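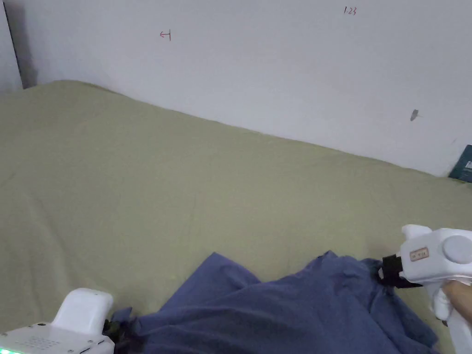

May, open day, afternoon notes

Doors at 2. Setup took most of the morning and the bed station was ready last, with the sheet pulled more or less flat and the blue cloth on top. Left the wrinkles near the wall alone.

Order of stations as run: intro talk, cloth handling on the bed, sorting table, then the Danell arm in the back. Groups of 18, same route each time. The first group got stuck at the arm and the second caught up with them in the hallway. Next time hold the second group at the talk until the arm is free.

Cloth station. Two hand-held grippers, one per hand, pinch a corner in each, lift, shake once, lay down, fold toward the wall. Visitors got the pinch quickly. The fold was harder. Most people squeeze the handle all the way and then try to turn the wrist, and the cloth bunches in the middle. Telling them to move both hands together before closing the fold helped more than showing it again. Kids were better at it than the adults.

People asked how many folds we need. Said the target for the Mindness set is 2000 and that we are at 955 usable. Someone from Szabo wanted to know what makes one unusable. Answer given: dropped corner, a hand across the view, or starting before the beep. She asked for the written criteria. Send them.

Left gripper felt stiffer than the right by late afternoon. Swapped the batteries, no change. Check the jaw pivot before the next session, and put the spare on charge tonight.

The Dimelent people stayed almost an hour at the sorting table and want to come back with their own parts. Told them to mail a list with sizes first. Anything wider than the jaw opening is a waste of a trip.

Arm demo: two stops, both from the light curtain, both people leaning in. Move the tape line back. The screen is too low for anyone standing behind the first row.

To do
- mail criteria to Szabo
- jaw pivot, left gripper
- new tape line
- raise the screen
- wash the cloths, the blue one too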